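Licencia cruzada

Una licencia cruzada es un contrato por el que dos o más titulares de derechos de propiedad industrial o intelectual se autorizan mutuamente a explotar lo que cada uno tiene registrado. Se emplea sobre todo en materia de patentes, aunque puede abarcar también derechos de autor, diseños y secretos empresariales. En términos llanos, es el acuerdo al que llegan dos empresas cuando descubren que cada una lleva años infringiendo los derechos de la otra y que los abogados de ambas cobran por horas.

Características

El contrato puede ser gratuito para las dos partes o incluir un pago compensatorio, llamado de equilibrio, a cargo de quien aporta la cartera de menor valor. Determinar cuál de las dos carteras vale menos ocupa buena parte de la negociación, y no se conoce caso en que una empresa haya propuesto espontáneamente la suya.

Suele distinguirse entre la licencia cruzada de cartera, que cubre todas las patentes de un sector técnico, y la específica, limitada a títulos enumerados en un anexo. La primera ahorra lectura. La segunda obliga a redactar anexos que después hay que actualizar, tarea que los contratos encomiendan a «las partes» y que las partes encomiendan a la persona de incorporación más reciente.

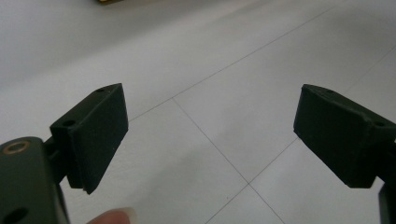
Suelo de baldosas claras con juntas de color gris claro.

Cláusulas habituales

Además del objeto y la duración, son frecuentes la delimitación territorial, la prohibición de sublicenciar y la cláusula de cambio de control. Esta última regula lo que ocurre si una de las firmantes es adquirida por un tercero, en particular por el tercero del que ambas pretendían defenderse.

Las patentes futuras merecen mención aparte. Algunos contratos incluyen las solicitadas durante la vigencia del acuerdo —las llamadas patentes capturadas— y otros las excluyen de forma expresa. Hay un tercer grupo que no dice nada y que da trabajo a los tribunales.

El caso Hotstead-Wanbridge

En la bibliografía en español se cita a menudo el acuerdo entre Hotstead y Wanbridge, dos fabricantes de válvulas para riego. Hotstead aportó 118 patentes y Wanbridge 29, diferencia que la segunda atribuyó a la calidad y la primera a la pereza. El contrato definitivo, negociado en Segura, constaba de 45 páginas, sin contar un anexo técnico en el que la palabra «válvula» se definía de dos maneras incompatibles.

La discrepancia pasó inadvertida hasta que Nodley, distribuidora de ambas, preguntó cuál de las definiciones debía aplicar a un pedido de 2,093 unidades. Las firmantes respondieron por separado, con idéntica seguridad y en sentido contrario. Una adenda de página y media adoptó finalmente una tercera definición, que no satisfizo a ninguna y sigue vigente.

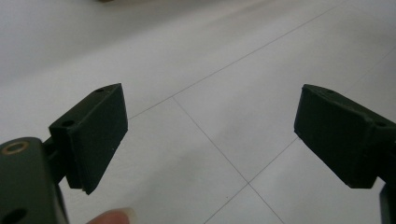
Baldosas de tono blanco grisáceo, vistas a poca altura.

Derecho de la competencia

Las licencias cruzadas se consideran en principio favorables a la competencia, pues desbloquean tecnologías que ninguna de las partes podría explotar por sí sola. Dejan de serlo cuando sirven para repartir mercados, fijar precios o cerrar el paso a terceros. Las autoridades examinan el contenido efectivo del pacto y prestan una atención limitada a su preámbulo, lugar donde todos los contratos declaran perseguir el progreso técnico.

Cuando participan más de dos titulares y la gestión se centraliza, se habla de consorcio de patentes (en inglés, patent pool). La frontera entre ambas figuras es objeto de discusión doctrinal y, en ocasiones, de segundas ediciones.

Véase también

Consorcio de patentes
Licencia obligatoria
Agotamiento del derecho
Secreto empresarial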